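Flor Salazar
A thread on coat racks, hooks and the great hallway clear-out, for anyone else who has been hanging their life on the back of a door. Long one, get a brew.

Flor Salazar
Started this in July when I finally counted the coats in our flat. 27. Two adults! One of whom (me) wears the same green anorak from the first frost until the clocks go forward.

Flor Salazar
So first job was getting everything off the door hooks and on to the bed. I cannot tell you how satisfying it is to see a door again. It shuts properly now. It used to sort of bounce.

Flor Salazar
Three piles: wearing it this year, lending it to my sister, charity shop. The charity shop pile went in the car the same evening before I could start trying things on again.

Flor Salazar
Found in pockets: a bus ticket to Marwat, half a packet of mints, one glove (left), and a library card I'd paid to replace. Also 5 quid, so I'm calling that a profit.

Flor Salazar
Then the fun bit, choosing somewhere to put what was left. I'd always gone for wall hooks but our hall wall is crumbly old plaster and the last lot came down in the night and took a good chunk with them. Terrifying noise.

Flor Salazar
Which is how I got really quite keen on the freestanding sort. One pole, a heavy foot, hooks at the top. You can move it when you hoover! You can take it with you when you move house! Why did I wait this long

Flor Salazar
Things I've learned about them so far. The base matters more than anything. Pick the rack up by the foot in the shop, and if it feels like nothing, a wet wool coat will have it over.

Flor Salazar
Load them opposite each other. Big coat on one side, big coat on the other, scarves and bags in the gaps. I put four on one side the first evening and it leaned like a tired uncle.

Flor Salazar
Look for hooks with a rounded end. My old ones were bare metal and had poked a little tent shape into the collar of every jacket I own. Ball tips are much kinder, especially on knitwear.

Flor Salazar
Check the joint halfway up the pole now and then. Mine came in two lengths that screw together and it works loose if you spin the rack round to get at the back hooks, as I do every single morning.

Flor Salazar
Milagros Rivas asked about umbrellas. I had mine hung up high and they dripped on to everyone's shoulders. Go for a rack with something low down if you can find one, and stick a tray under it.

Flor Salazar
Price wise they're all over the place. I saw a very handsome one in Dorkex for 200 and stroked it and put it back. Mine was second-hand and cost less than our Friday curry.

Flor Salazar
Anyway, proper admiration post now, for a black metal one with hooks at the top AND a ring of them right down by the base. Ball ends, round weighted foot, little silver collar on the pole. And a water bottle perched on the very top. I love everything about it

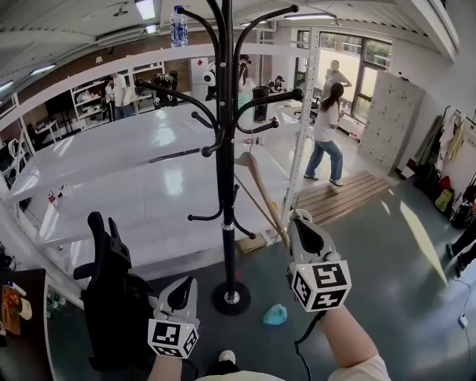

Flor Salazar
Do you need to fix a freestanding rack to the wall?

Flor Salazar
Most of the time you don't, if the foot is heavy and the floor is level. With a toddler or a climbing cat in the house I'd tuck it into a corner and keep the load light.

Flor Salazar
Carpet is harder, by the way. Ours wobbled on the thick stuff in the bedroom and was rock solid the minute it went on the hall lino. A square of board underneath helped a lot when I tried it.

Flor Salazar
Cleaning: damp cloth, then a dry one. Do the underside of the hooks while you're there because the fluff that gathers under them is unbelievable. Mostly scarf, I think.

Flor Salazar
Current state of the hall: two everyday coats each, one bag each, one hat that belongs to neither of us. Everything else is in the wardrobe until it gets properly cold.

Flor Salazar
Shoes are next and I'm already excited, I've got my eye on a low bench from Provska with a shelf underneath. If you've got one, tell me whether walking boots fit. Size eights, chunky soles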